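Speaker notes, 8th May, Zernunthorpe library talk: "Cooking for One Without Getting Bored"

Say hi, thank Glykeria Manolakis for the room (and the coffee!). Ask who ate cereal for dinner this week. Hand up first, me.

Start with the money bit. I spent around 2,000 dollars on takeout the year I moved out here, and most of it was the same noodles.
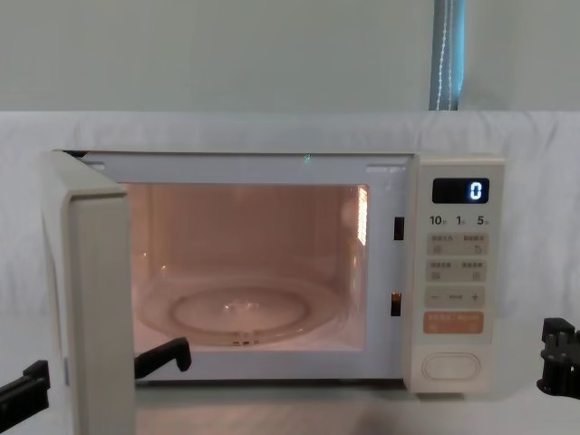

Then the freezer story. Soup goes in flat bags, one portion each, name on the bag. Tell the one where I thawed gravy for breakfast – go slow, it needs the pause.

Rice next. Cook a big pot, cool it fast, freeze it in 100 gram lumps. Iason will ask about fried rice, so let him!

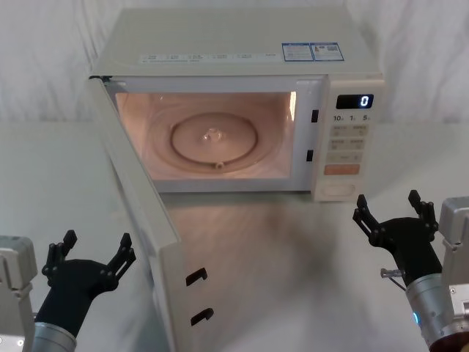 White countertop microwave, door open.

Shopping: buy half a cabbage, never a whole one. Loose carrots, small tins, eggs. Skip the spice rack rant if we're past the half hour.
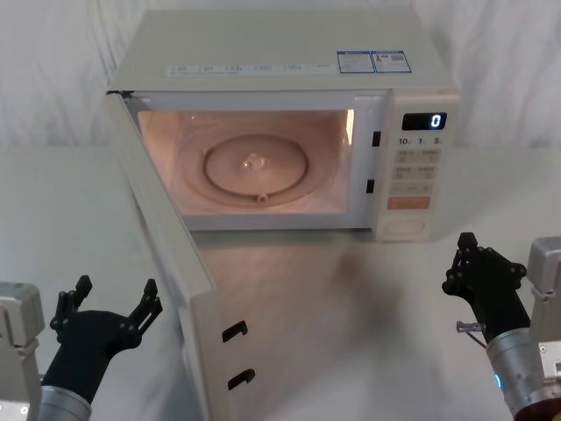 Eating at the table, with a plate, even on bad days. I mean this part, so don't rush it. Then questions, and recipe sheets are by the door.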